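Notes on the folding bench at Trernon

I have been responsible for the returns line at Trernon since before any of it was automated. Textile returns were sorted, checked and folded by hand, on two shifts. In February the Aden cell took over the flat items: pillowcases, tea towels, plain sheets. It handles around 2,000 pieces a week and needs one person to load it and clear jams.

Shaggy knits are a different matter. A flat cotton item has four corners and an edge the software can find. A heavy knit has an edge that rolls under itself, a pile that hides the seam, and enough stretch that lifting one side moves the other. For now these go to the white bench, where the work is done with hand-held grippers and the recordings are used for training. Felicja Walczak and Remo Aigner do most of it.

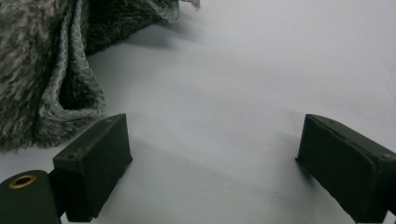
Has anyone lost their job over this?

Nobody has been made redundant, but two posts were left unfilled when people moved on, and the evening shift is smaller than it was.

What has changed most is the content of the day. Felicja used to be measured on pieces per hour. She now spends the morning on the bench and the afternoon going through rejected grasps with Azlan Govindasamy, marking where the fingers closed and on what. She was moved up a pay grade for this, after seven weeks of asking. Remo prefers the old work and says so at most meetings. His objection is that the bench is slower than his hands and tires the wrist in a new place. We have shortened the bench sessions accordingly.

Bound edges remain the awkward part. If the fingers take the binding alone, the body of the cloth swings free. If they take too much of the body, the fold comes out thick and the item will not go in the bag.
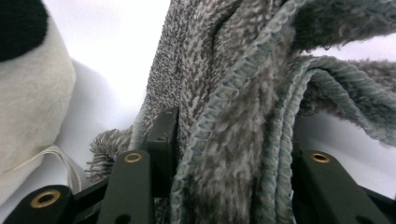
The current rule is to take the binding together with a hand's width of cloth, then lift slowly. Ingeborg Frei wrote it down from watching the older staff, who had been doing it that way for years without a rule. Her sheet is now part of the training for new starters, with the jam procedure for the Aden cell on the back.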